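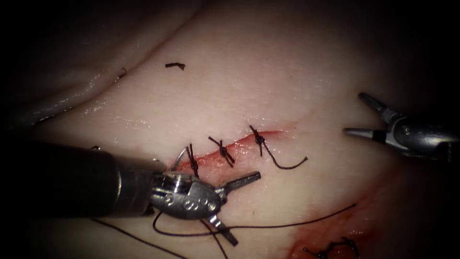
How does a robot know where to put a stitch?

Hello! I'm Wanting Tang and I write software for robot arms at Kiani. My favourite bit is teaching them to sew. I don't mean socks (though I'd love that). I mean the kind of stitches a doctor uses to close up a cut!

You've probably got two eyes, two hands and a brain. A sewing robot has a camera, two arms with little jaws on the ends, and a computer program. The program is my job.

First comes looking. To a computer, a picture is a giant grid of coloured dots, and it has no idea which dots are thread and which are shadow. So we show our program 2000 pictures where a person has already coloured in the thread, the needle and the cut. After lots of practice it can colour in a new picture by itself. Shiny bits are a pain! A wet patch can glint just like a needle does, and a needle can hide behind an arm so only a bit of it pokes out.

Next comes planning. Where should the next stitch go? Too close to the last one and you waste thread, too far and the cut gapes open. The program tries 200 different paths for the needle and gives each one a score. Bumping into the other arm gets a terrible score.

Then comes moving. Each jaw has to open, close and turn at just the right moment, so the program checks where the arms are and makes tiny corrections all the time. You do this too when you carry a very full cup of juice.

Thread is the hardest part of all, because it bends, loops and crosses over itself. Try this at home: drop a piece of string on the table, then follow it with your eyes from one end to the other. Now drop two pieces and try again. Tricky, isn't it? My program got muddled 11 times last Friday, and I've still got to find out why.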